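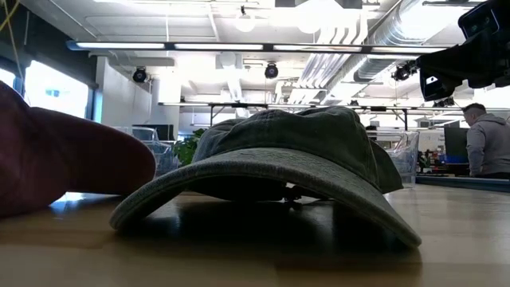 Haris Cheema keeps his stock of secondhand caps in a back room in Bremville, and most of his working week goes into cleaning and reshaping them. He has been selling them under the name Sukell for a few years, first to friends and then through a weekend market. He now moves nearly 300 caps in a good season.

"People think a faded cap is a ruined cap," he said. "The faded ones go first. Someone wants the green that has been washed a lot of times, and you can't get that new."

Cheema grew up over his uncle's tailoring shop, Jatoi, where he learned to hand stitch. He said cotton caps are easy to work with as long as you leave the washing machine out of it.

"Cool water, a little dish soap, a soft brush. I do the sweatband first. If the sweatband won't come clean I don't bother with the rest."

The brim takes more care. Older caps sometimes have cardboard inside, and soaking turns it to mush. Cheema taps the brim with a fingernail and listens. A plastic insert sounds sharp, and cardboard sounds dull - those get wiped down with a damp cloth and nothing more.

He has opinions about curves. "I like a deep one. Put it on a table and the middle should stand up off the wood. But I don't force it. You bend it a bit, leave it overnight, bend it again."

Junaid Minhas joined him last year and handles the sorting and the mail orders. The two disagree about crowns. Minhas would stuff every cap with tissue before it goes out, and Cheema would let the soft ones sag.

"A customer opens the box and it's flat, they think we sat on it," Minhas said. "So I stuff them when he's at lunch."

Storage used to be cardboard boxes, until a leak in May cost them 2 of those and everything inside. Minhas switched to clear plastic bins. He said he wastes less time opening lids to find the one maroon cap somebody has asked for.

Most of the stock comes from Beltadari, a clearance warehouse that sells by the sack. Prices have gone up. A sack that was $200 when Cheema started is now $321, and he said there are more caps in it with cracked brims.

He doesn't throw those out. The fabric gets cut for patches and the buttons go in a jar. Asked whether he wears the caps himself, Cheema said he owns one, a navy, and that it needs a wash.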